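Sorting small toys without constant re-sorting
Posted 21 August 2021 in Storage & Tidying

Our playroom toys end up on one wooden table and go back into whatever bin is nearest. By my inventory there are 46 pieces. Soft items, vehicles and small plastic parts get mixed. I have tried sorting by color and by owner. Neither lasted a week. 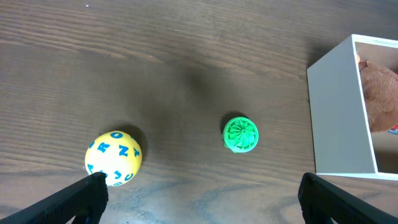
Budget is limited and I would prefer to keep the Tivton shelf unit. Is sorting by size any better?

shelf_depth

Size works if you set two limits. Anything that fits in a closed fist goes in a lidded tub. Everything else goes in an open compartment, heavy items at the front – plush at the back, where it can stand against the panel. Leave a quarter of each compartment free.
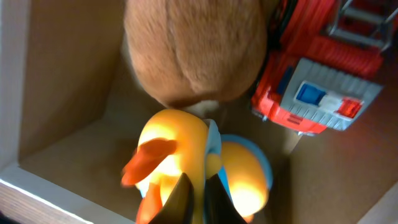 Plush, fire truck and rubber duck in one compartment.

Balls are the exception. They need a deep bin or a net.

gridline900

Just get rid of half of it.

mapletub

Seconding the two limits. Label the tubs on the short side, and check them again in October.

cornerbin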